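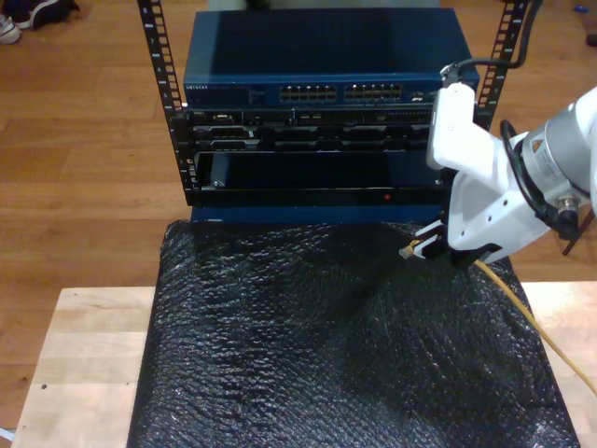 Rack on the wood floor, switch at the top, open tray left in for now. Table in front with the bubble wrap still on it.

2019-11-29
Rack and patch cables, continued

Picking up from the October pages, where I wrote a great deal about where the rack ought to live and very little about what goes in it. It lives on the wood floor by the pale table, and I've grown fond of it there. You can get round to the back without moving anything heavy, and the light is kind in the afternoon.

Order from the top down, so that whoever reads this doesn't have to crouch: the NETGEAR switch, then the black unit with all the connectors on its face, then the open tray, then the blue base unit. I keep going back and forth on the tray. Iraklis Makris would like it gone and the whole stack closed up, and he has a point about tidiness, but I like having somewhere to set a screwdriver down (and I am forever setting screwdrivers down). It stays until he brings it up again.

If you do move anything, read the little numbers printed on the rails before you pull a screw, and write them down for both sides. I trusted my eye on the left rail last time and was one hole off on the right, and I spent a good part of a morning blaming the bracket for it. Poor bracket.

The bubble wrap is from the Drundico delivery. I meant to fold it up and put it away, but it makes a nice soft surface for laying a switch on while you hunt for the screws, so please don't throw it out. It does slide, so keep a hand on whatever you put down. The table top has picked up enough marks already without our adding to them.

Now, cables. The old rule was any color anywhere, which was cheerful and a misery to trace. Ji-hoon Min suggested yellow for anything that lands on the switch and I've been won over completely. You can follow a yellow one down the side of a black rack from across the room, even with your reading glasses on your head where they're no use to you.

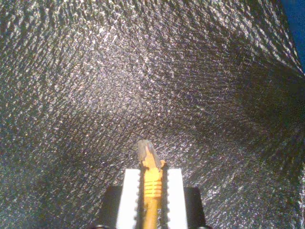

The yellow ones come from Grorero, part 316, and I like the boot on them very much. It has ridges you can feel with your thumb, so you have something to hold on to when you're working at arm's length. The Plitik ones we had before were smooth all the way up and I was always tugging on the jacket to get them out, which I know perfectly well one shouldn't do. I paid for it with two dead cables. The remaining Plitik stock is in drawer 455 if anyone is desperate.

Habits I'd like us to keep: hold the boot, look at which way the clip faces before you go in, push until it clicks, then give it a very small tug. Label both ends before the cable goes anywhere near the rack. I know it's dull. I've done it the other way, lying on the floor with a flashlight in my teeth, and that was duller.

Label numbers carry on from the Heo sheet, so the next free one is 578. Ji-hoon has the label tape at the moment.

Still to do: ask Iraklis whether he wants the spare blanking panels or whether I can give them away, find the short screwdriver, copy the port list out neatly onto a clean page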